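Chapter 6
Comments and the People Who Write Them

In this chapter
Deciding whether to allow comments
Holding comments for approval
Writing a comment policy
Answering readers
Closing old threads

By the end of Chapter 5 you had a working blog with a handful of posts, a menu and an About page. Up to now all the writing on it has been yours. Once you turn comments on, other people's writing appears under your name and on your site, and you need to decide how you will handle it.

Most blogging software has comments turned on for every new post. You can change this for the whole site or for one post at a time. A personal blog with a small readership can usually leave comments open. A blog that covers medical or legal matters may be better off with a contact form, where messages reach the author and go no further.

We will follow one blog through the chapter. Hélène Gagnon began Kultovero in June as a travel and cooking diary, using a free theme called Dokanitz. In her first year she published 50 posts and received 327 comments. Roughly half of these were spam. She had not set up a filter and deleted each one by hand, usually on a Sunday-night sort of schedule that slipped whenever she was away.

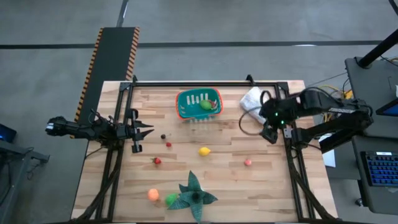
Figure 6.1 Two robot arms mounted over a wooden tabletop.

6.1 Open, held or closed

There are three common settings. With open comments, anything a reader sends is published at once. With held comments, each one waits in a queue until you approve it. With closed comments, the form is removed from the page, though earlier comments normally stay where they are.

Many authors use a mixed setting. A reader's first comment is held, and after it has been approved that reader can post freely. Hélène moved to this setting after a comment with 14 links in it sat on her front page for a weekend. Her regular readers did not notice the change. New readers did, and two wrote to ask where their comments had gone. She added a line above the form: "First comments are checked before they appear."

If you hold comments, check the queue often. A reader who waits a week for approval will seldom write again.

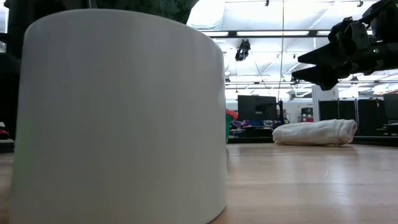

How long should a comment be allowed to be?

A limit of 2,000 characters suits most personal blogs. It leaves room for a full reply of several paragraphs and stops people from pasting in whole articles. If your readers tend to write short notes, 500 is enough.

6.2 Putting the rules in writing

A comment policy tells readers what you will publish and what you will remove. Keep it to one screen and link to it from the form. Write it before you need it, so that a reader whose comment is removed can see that the rule was already there.

Before you read on, find two blogs you visit regularly and look for their comment policies. Note where each one is placed and which rules they share. You will need your notes for Exercise 6.2.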